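Unit 4: Platform releases and the opening weekend

Reading: Su, Man-lok, chapter on exhibition contracts. Bring the Flerska worksheet to section.

Terms. A wide release opens in 600 or more theaters at once. A platform release opens in a few theaters and adds more each week if the per-theater average holds. The average is the weekend gross divided by the number of theaters, not by the number of screens. A multiplex showing one film on four screens is still one theater.

Worked case. The distributor Londico opened the drama "Nirker" in 33 theaters and went to 602 in its third week. The total gross rose while the average fell. This is normal. The question for the booker is how fast the average falls compared with the cost of each added theater.
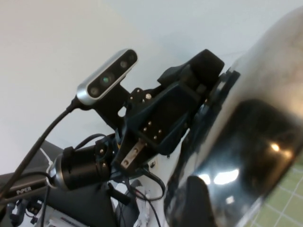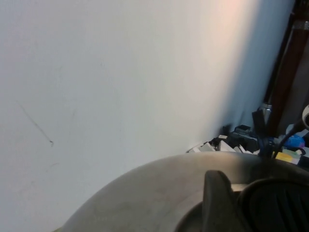
Unit 4, first and second images. White wall in both.

Rental split. Under a sliding scale the distributor takes a larger share in the first week and a smaller one later. Van Acker argues that this favors films with a short run. Su disagrees - her sample is made up of small chains, where most contracts use a flat share for the whole run.

Reporting. Sunday figures are estimates when first published. Final figures replace them after the weekend. Use finals in all written work and mark any estimate with an E.

Problem set
1. A film grosses $2000 per theater in 600 theaters. Find the weekend gross.
2. Find the distributor's share at 55 percent, then at 40 percent.
3. Leung Pictures plans to skip the platform stage. State which costs rise first and why. One paragraph.

Answers go in the section folder. Late work is graded at half credit.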